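Count the Second Grasp

Opinion, by Ohemaa Kyei
September 12, 2018

Most papers on robot grasping report one number, the share of attempts in which the object left the table and stayed in the gripper. I have reported that number myself. I now think it is the wrong one to lead with, at least for groceries, and pasta is what changed my mind.
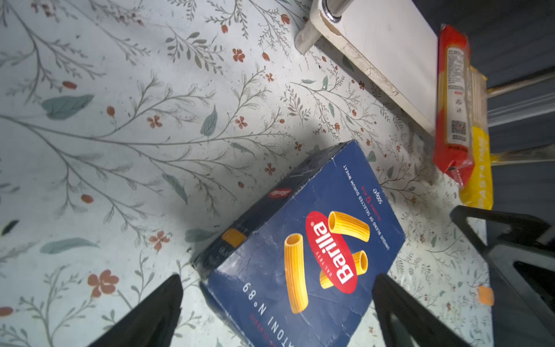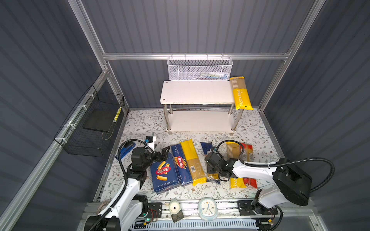 Why test with pasta when there are standard sets of test objects?
Pasta comes in stiff boxes and in soft bags, the weights are close to each other, and any grocery store can replace a package that gets ruined. The standard sets are good for comparing labs, but most of the things in them keep their shape.

Keeping its shape is the part that matters. A planner looks at an object, picks a place to close the fingers, and assumes the object will be the same object after the fingers close. A new carton mostly honors that. A carton that has been handled all afternoon has soft corners, and a bag never honored it in the first place. The contents move, the film slides over them, and when the grasp fails the package is left in a state the planner has not seen before.

What happens next is where published results get thin. In the usual protocol, a failed attempt is logged, a person walks over, puts the object back in a good pose, and the next trial begins. Every trial gets a fair start. The number that comes out is a first-grasp number, and it says very little about a machine that has to keep going without that person.

Adwoa Annan and I ran the Dorholm trials both ways. We used the same planner, the same packages and the same starting layouts. In one condition we reset after each failure. In the other we kept our hands out and let the arm try again on whatever it had left behind, up to 8 times per package. Each condition had 30 layouts.

With resets, the planner looked fine. Without them it fell apart in a particular way. If the second grasp on a package failed, the later ones nearly always failed too. The arm would push a bag against its neighbor, lose the edge it wanted, and then choose almost the same grasp again. We had one run where it pressed on the same end of a bag until we stopped it, and the planner's own confidence score stayed high the whole time.

So we made a small change. After a failure, the planner must throw out its old picture of the object, take a fresh view from the wrist, and choose a grasp at least 20 degrees away from the last one. We call this step Tileo, mostly so we have something to write in the logs. It has no learning in it. The first-grasp number did not move, as you would expect, and by the usual measure we had done nothing at all. But many of the runs that used to get stuck now finished.

I find that hard to square with how we review work. I have turned down papers because the success rate was only level with an older method. Some of those may have been better at recovering and had no column in the table to show it.

There are fair objections. Adwoa's is that no-reset trials are hard to repeat. Once the first grasp fails, every run goes its own way, so two labs with the same planner may see different second attempts. She is right, and I don't have a full answer. Saving a camera view before each attempt helps, and so does publishing the failures along with the successes.

Another objection is that retries hide bad grasping. A method could poke at an object until it gets lucky. That is a reason to report the attempts one by one, which is what I am asking for. If the first-grasp rate is poor, readers will see it.

The last objection is time. A no-reset run takes longer, and packages wear out. We went through a lot of rigatoni. I don't count this one for much. The wear is part of the test, and stores and warehouses are full of packages that have been dropped.

My request is modest. Keep the first-grasp number. Next to it, print the rate for the second grasp, given that the first one failed and nobody touched anything. State the rule for when a person steps in. If the object was put back by hand, say so in the main text and leave the appendix for other things.

Adwoa and I plan to put our logs out in December, including the runs we had to stop. The Tileo step is short enough to copy from the write-up, and anyone with one arm and a wrist camera can try it.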